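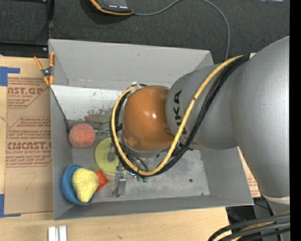
Bin cell, arm over the mixed set. Clamp at the upper left corner of the rim.

September, entry started 4:10 p.m.
Prakash Pai, Pumden returns bench

Went through the log for the mixed set and wrote up the shift notes that have been piling up on the back of the clipboard. Cell settings are unchanged from the last entry except where stated.

Log total now stands at 396 pick attempts on the mixed set. Failures fall into two groups. The first is contact with the sloped wall before the fingers close. The second is a double pick where one item leans on another, most often something resting in or on the blue bowl. The pear is the usual offender. Round items away from the wall are not worth more test time at present.

Flat items remain slow. The yellow-green disc gives the fingers very little to close on when it is lying flush with the floor of the bin, and the planner spends a long time choosing an approach before it commits. Anozie wants a timeout there. I set it to 90 seconds, after which the cell stops and asks for a person. That is too long for production but it lets us see what the planner tries. To be shortened once the flat-item approach is rewritten.

Cable dressing: checked the yellow cable and the black bundle where they wrap the wrist. With the wrist turned fully toward the left wall the loop by the orange housing gets tighter than I like. Limited rotation on that axis in software for now. A longer loop would be better, but then it hangs lower over the rim. Open.

Bin position: the bin walks on the tabletop when a finger catches the wall. Tape marks for the bin corners to go down before the next run. Anyone who moves it is to write the time on the log sheet, otherwise the calibration offset is meaningless for that block of picks.

Staffing and task changes

Putting this here because the Emberg review will ask for it and I would sooner have it written while I remember it.

Before the cell, the returns bench ran with 3 people per shift. All of them did the same job: take from the tote, look, sort, place. The trial plan has 2 at the bench and one on the cell. Headcount per shift is the same. What has changed is that the jobs are no longer the same job, and the rotation sheet has not caught up.

The person on the cell does four things: loads the bin, clears stops, enters the cause code, and handles whatever the gripper refuses. Loading and clearing take little effort. The refusals are the difficult part of the old job with the easy items removed. Two operators raised this separately. Their point was that the easy items used to be a rest between the awkward ones, and on the cell there is no such rest, only waiting, and waiting for an alarm is tiring in a different way. I had not put that in the trial plan. It should go in.

Against that, reaching into the totes is much reduced on the cell position. The people with shoulder complaints prefer it and have said so. They would like to be on it more than the rotation allows. Others would like to be on it less. At the moment swaps are agreed verbally at the start of the shift and I have no record of who did what, so I cannot compare positions even if asked to.

Cause codes. The list from Emberg has too many entries and several overlap ("grasp lost" and "drop in transit" are being used for the same event depending on who is on). Operators choose the first plausible one, as I would. Proposal: cut to wall contact, double pick, drop, no plan found, other with a free text line. The free text is where the useful information has been coming from. One line read "tips the bowl then can't find it," and that describes the fault better than the trace does.

Line rate. The bench screen shows the cell's picks next to the bench count. I asked for the comparison to be taken down. The two figures do not measure the same items, and it was causing bad feeling on the afternoon shift. Anozie agreed to hide the cell figure during the trial. It is still logged.

Training. So far the clearing procedure has been passed from one operator to the next, and the steps have drifted. I watched a stop being cleared with a hand in the bin before the hold was confirmed. No harm done, stopped it, went through the procedure again with that shift. The procedure is: press hold, wait for the hold state on the pendant, then reach in. The sheet on the stand will be reprinted with those lines first and in larger type. The introductory material can go on the reverse.

Pay grade for the cell position: not mine to decide, but the question has been put to me more than once and I have passed it to Pellow in writing. Fault coding and recovery are not in the current job description for the bench. No reply yet.

Next

- Rewrite flat-item approach, then bring the timeout down.
- Repeat the wall series with the slower final descent. Same items, same starting layout, so the result can be compared.
- Bowl with an item in it: try taking the upper item first by forcing pick order on height.
- Short cause code list to Emberg for approval.
- Rotation sheet with a column for the cell, initials required. Keep it on paper.
- Ask both shifts how long a turn on the cell should be before a swap. My guess was half a shift. The afternoon people think that is too long — get the number from them before the next plan goes out.
- Chase Pellow.

Pendant left in manual, arm speed reduced. Log sheet is in the folder under the stand.

Pumden returns bench notebook. Corrections to P. Pai. © Pumden, internal use. Back to top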